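Gripper fault halts desk-clearing trials at Skeronier

Skeronier has stopped work with its two-fingered grippers after one failed to release when told to, the company said. No one was hurt.

The fault came up on Saturday at the firm's Bilska site. A gripper kept its hold for 30 seconds after the open command was sent, and did the same on 3 of the next 5 tries. Staff then cut the power and took the tool out of use.

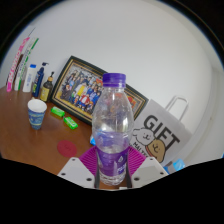
A gripper of the two-fingered type holding a plastic bottle with a purple cap.

Minoru Tsuji, who runs the trials, said the trouble was traced to the control software - a late signal from one finger left the motor waiting. "It should let go straight away, whatever it is holding," he said. "A person may have their hand there."

An update is being tested at the Macapagal workshop. Each gripper must open on command 60 times in a row before it goes back into use. Skeronier expects trials to start again in February.

The company's older Flivia model uses a different motor and is not affected.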